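# Chapter 2: Showing, Then Letting Go

When I was nineteen I taught my cousin to drive a manual ute by sitting in the passenger seat and yelling "now!" every time I wanted the clutch in. He stalled it all the way down the driveway. Eventually we swapped seats, I drove, he watched my feet, and he got the idea in an afternoon. I think about that ute a lot, and it's more or less the reason this chapter comes before the one with all the algebra in it.

You can tell a robot what to do with code, line by line, and in Chapter 1 we did. You probably found (I certainly did, my first time) that "pick up the round thing and put it in the bowl" swells into pages of waypoints, and then somebody bumps the bowl. So this chapter is about the other way in: you do the task, through the robot, and it keeps a record of how you did it.

There are two main ways to go about that. In the first, called kinaesthetic teaching, you take hold of the arm itself and walk it through the motion. It's lovely! You feel the joints push back, you feel when you're near a limit, and you'll be grinning by your second go. In the second, teleoperation, you stay off to one side and steer with something else, maybe a handheld controller, a space mouse or a small copy of the arm. Teleoperation also works when the arm lives inside a simulator, where there's nothing to grab, and that's how we'll do nearly everything in this chapter.

You'll be working from two sorts of view, one close in at the gripper and one from further back. 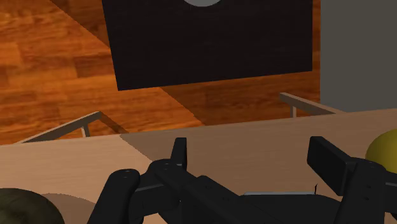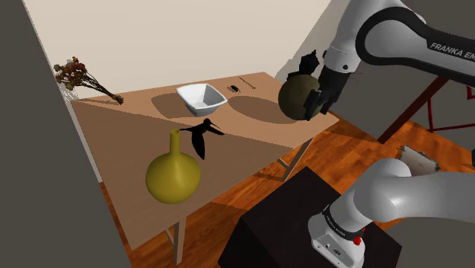
**Lillanach Robot Learning Group | Teaching Materials | Chapter coordinator: Oriana Huenchumán**

The wider view of our simulated setup is the one most people like straight away. You get the table, the white bowl and the arm with a dark green sphere in its fingers, so you can plan a path in your head. What it's bad at is depth. I've parked a gripper neatly above a bowl, let go, and watched the object land well short of it, and I'd have sworn on anything you like that I was lined up.

The gripper view has the opposite problem. You see the open jaws and what's close to them, such as that yellow-green fruit over at the right edge, and not a lot of what's going on elsewhere. Beginners tend to pick one view and ignore the other. Glance between them, the way you'd check your mirrors.

Now, what's being saved while you steer? In the Hokine toolkit, which we use for every exercise in the book, each demonstration is a folder holding the joint positions, the gripper opening, your commands and the pictures from each view, all stamped with the same clock. My demonstrations usually run to 167 time steps or so. Yours will be longer to begin with, and please don't rush to shorten them. A slow, steady demonstration is much nicer to learn from than a quick one full of wobbles.

Wobbles matter because the robot has no idea which parts of your motion you meant. If you hesitate over the bowl while you scratch your nose, then hesitating over the bowl is part of the task as far as the learner's concerned. Witkowska (the big shared set you'll download in Section 2.4) has nearly 3000 demonstrations in it, and you can pick out certain operators by their pauses alone. One of them is me, sorry.

**Before you go on**

- Install Hokine and open the practice table, called Lurnik in the menu.
- Spend a while just moving the arm. Don't record anything yet.
- Pick up one object, put it down somewhere else, and do it again using mostly the other view.
- Jot down where you paused and what you were looking at. We'll use those notes in Section 2.1, where we plot your first recording and have a look at where the pauses turn up.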